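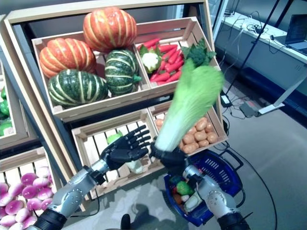

作者:Oda Grønli
2023年8月9日
栏目:观点

成功率不该是唯一的一栏

过去几年里,双臂灵巧操作的论文大多以一张成功率表收尾。任务一行,方法一列,数字加粗。我认为这张表在货架取物一类任务上已经失去分辨力,应当换一种报告方式。

以蔬果拣选为例。大白菜是个麻烦的对象:菜帮部分光滑、刚性较高,叶片部分松软,质心随个体变化。右手抓住菜帮上提时,整棵菜会绕抓取点偏转,偏转量取决于手指闭合的位置和提升加速度。左手此时应不应该介入、何时介入,是策略真正需要学会的内容。而在成功率表里,单手勉强提起与双手平稳转移得到同样的一分。

Tusholm任务集的做法是把一次拣选记为“物品离开货箱并进入购物篮”。按这个定义,我们用同一批示教数据训练了两个策略。策略甲直接预测双手关节目标;策略乙先预测一个粗粒度的接触意图(单手、待接、双手支撑),再由它调制动作解码器。两者在大白菜上的成功率都是85%。只看这个数字,策略乙多出来的一层结构没有价值,审稿人也确实这样写过。

把轨迹按阶段拆开以后,情况不同。我们划分了3个阶段:接触建立、离箱、转移。策略甲的失败集中在转移段,多为滑脱;策略乙的失败集中在接触建立段,多为手指碰到相邻货箱的边沿后停止。前一种失败会损伤物品,后一种可以重试。允许重试一次,策略乙的结果明显上升,策略甲几乎不动。两种系统在部署时的含义相差很大,汇总数字却把它们压成了一个点。

Kastriot Stojanović对此有不同意见。他认为阶段划分本身带有主观性,“离箱”的时刻在叶片拖挂箱沿时很难界定,不同标注者会给出不同的边界。这个批评成立。Ji-hoon Seol重新标注了60条轨迹,离箱时刻的分歧最大达到9帧,而且几乎全部出现在叶菜上。土豆、青椒这类紧凑物体基本没有争议。我的看法是,分歧应当作为误差范围一并报告。边界模糊不构成放弃边界的理由,力学实验里也没有人因为屈服点难以读准就只报告试样断没断。

另一个常见的反对意见是成本。分阶段标注需要人工,规模一大就难以维持。Skevar工具里的半自动方案用腕部力矩的突变给出候选时刻,人只做确认,一条轨迹大约需要3分钟。对于动辄采集数周的数据集,这个开销谈不上沉重。力矩信号在轻物体上不可靠,辣椒就是一例,候选时刻经常落在噪声里,目前只能退回到逐帧查看。这一点还没有好的办法。

还有一个问题与物品本身有关。许多实验室使用仿真蔬果,我们也用过。仿真件的表面摩擦和质量分布与真实个体不同,叶片的回弹更是两回事。在仿真件上得到的滑脱率不能外推到真实蔬菜,论文应当在任务描述里写明每类物品的材质和质量,而现在多数论文只给一个类别名。Vlasta Hodžić建议再加上每件物品的摩擦系数实测值。我赞成,但估计短期内做到的人不多。

具体的建议如下。凡涉及双臂协作的拣选任务,除总成功率外,至少报告各阶段的条件成功率、失败后可否重试,以及辅助手实际发生接触的比例。最后一项尤其容易被忽略。辅助手张开停在旁边,可能是策略在等待合适的时机,也可能只是示教数据中的习惯姿势被原样复现。单看某一时刻的手形,这两种情况无法区分,需要统计接触事件,并与遮蔽辅助手观测后的对照组比较。

我们做过一次这样的对照。遮蔽之后,策略甲的总成功率没有可测的变化,可以推断它的左手对结果基本没有贡献。一个标称双臂的策略,实际完成的是单臂任务。原始的成功率表看不出这一点,我们自己也是在投稿之后才去查的。

分阶段标注的定义文件和对照实验的配置随Tusholm任务集的下一次更新发布,叶菜类的离箱边界暂按两名标注者的中值处理。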